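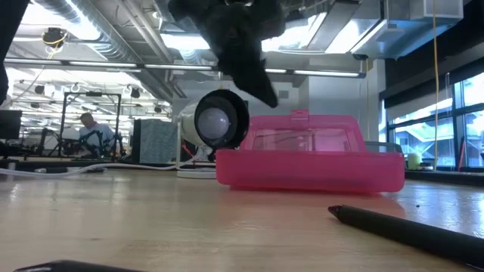

Figure 2. Translucent pink container, lid open, on a wooden tabletop.

Papers > Local government > Council reporting in small districts

2 comments

4. Coding of council items

4.1 Unit of analysis

The unit of analysis is the council item, defined as any headed passage in a local news round-up that reports a decision, vote, resignation, selection or public statement by a sitting councillor or council officer in Irton or Zokley. A round-up usually holds several such items under a single date. Where two headed passages dealt with the same vote, each was kept as a separate item and the two were linked by a shared reference. Where one headed passage dealt with two votes, it was split at the sentence in which the second vote was first named.

Items were taken from the archive as it stood on 2022-01-11. Later corrections by the publishers were ignored, including those made to the Zokley pages in February after the change of site software. The final set contained 939 items. Text beyond the first 3000 characters of an item was dropped before coding. Very long items were nearly always reprints of full council statements, and the opening part carried the information needed for every variable except V7 (mention of a dissenting member), for which the full text was consulted.

Headlines were coded apart from the body. This departs from the practice in our earlier work on Zollby, where headline and body were read together and given one code. The Zollby round-ups used plain headlines that repeated the first sentence of the body. In Irton the headline is often a joke or a quotation with no named speaker, and a coder who has just read it tends to carry its tone into the body.

4.2 Variables

Each item received a code for subject, stage, speaker and tone. Subject had a closed list: planning, roads, schools, finance, standards, elections, and other. Stage recorded where the matter stood in the council's own procedure at the time of the report, so that a planning vote sent back to the planning panel was coded as open even when the report described it as settled. Speaker recorded the first person quoted directly. Reported speech did not count as quotation unless at least one phrase stood in quotation marks.

Tone was the least stable variable in the pilot. The first version of the scheme used five points and asked coders to judge the attitude of the writer towards the decision. Manee Panyasiri, who drafted the revised scheme, replaced this with three points and moved the judgement from the writer's attitude to the presence of evaluative words. The list of such words is given in Appendix B. A word on the list was ignored when it fell inside a direct quotation, as the choice of quotation was already captured under speaker. 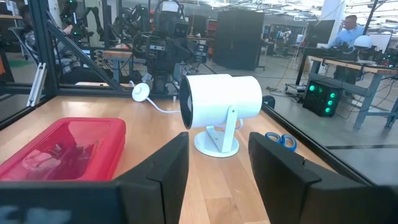
Retirement and resignation notices were handled under a separate rule. A notice that a councillor would not stand again was coded under elections if it named a ward or a likely successor, and under other if it gave personal reasons alone. A resignation during a term was coded under elections where a by-election had been called by the date of the item, and under standards where the item mentioned a complaint. If both conditions held, standards took priority. The rule is crude, and it inflates the standards category in Zokley, where a single long-running complaint was mentioned in most later reports on the members concerned. Results for Zokley in Section 5 are therefore given with and without those items.

4.3 Coders and training

Coding was carried out by two coders, both of whom had lived outside the districts throughout the period covered. Training used items from Zollby only, to avoid exposure to the main material. Dorota Michalski supervised the training and settled disputed cases, but did not code any items herself. Coders worked alone and did not discuss items until both sets of codes had been locked.

The order of items was shuffled within each district. An earlier plan to present them in date order was dropped after the pilot showed that coders began to treat a run of reports as one story and filled in missing stage information from memory. Shuffling removed most of this effect. It also made some short items hard to follow, in particular those that opened with a phrase such as "the motion" and gave no further title. Such items were coded from their own text and marked as thin.

4.4 Agreement

Agreement was measured with the Luangrath coefficient, which corrects for chance and allows for unequal category sizes. Subject and speaker met the threshold set before coding began. Stage met it in Irton and fell short in Zokley, where the reports do not separate a panel's recommendation from the vote of the full council. Tone met the threshold only after headlines had been removed from the calculation. Headline tone is reported in the tables for completeness, but no claim in this paper depends on it.

Disagreement was largest among the 55 items marked as mixed by at least one coder. These are items in which two subject codes could be defended from the text and neither was clearly the main one. 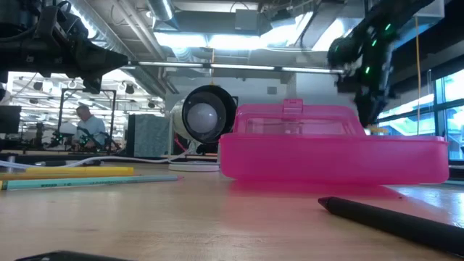 Mixed items fall into two groups, and the difference matters for how they should be counted. In the first, the item contains two matters that can be pulled apart, such as a road closure and the budget line that pays for it. In the second, there is one matter and the coding list offers two headings that would each take it. Everyday objects raise the same problem: the round black-and-white device beside the pink storage box in the photograph has a white dome, a black rim and a flat base, and one person listing the contents of the table might enter it as a small desk fan while another enters it as a lamp. Both entries rest on the same features. More training would not have brought the two coders together on items of this second kind, and a tie-break rule would have produced agreement without adding information. They were left as mixed and given half weight in each category.

Items of the first kind were returned to the coders for splitting. The split was accepted where both coders placed it at the same sentence. Otherwise the supervisor placed it, and the item was flagged in the data file. Since splitting would alter the number of items, the parts of a split item share one identifier and are counted once in all totals.

4.5 Limits of the scheme

The scheme takes no account of position on the page. In both districts the lead item of a round-up is likely to be read by far more people than those beneath it, but neither archive keeps the original layout and position could not be recovered with confidence. It also treats a link with a one-line comment as equal to a full report. A weighting by length was tried and dropped, because it gave the reprinted council statements more influence than anything written by the round-up's own editors.

Finally, the closed subject list reflects the duties of councils of this size. It would need to be extended before use on county or national material, where health and policing would take up much of what is now coded as other. The tables in Section 5 follow the order of the list as given in 4.2.

Related items
Headline tone in the Zollby round-ups: a pilot study
Using the Luangrath coefficient with unequal categories
By-election notices and ward reporting in Irton
Appendix B: list of evaluative words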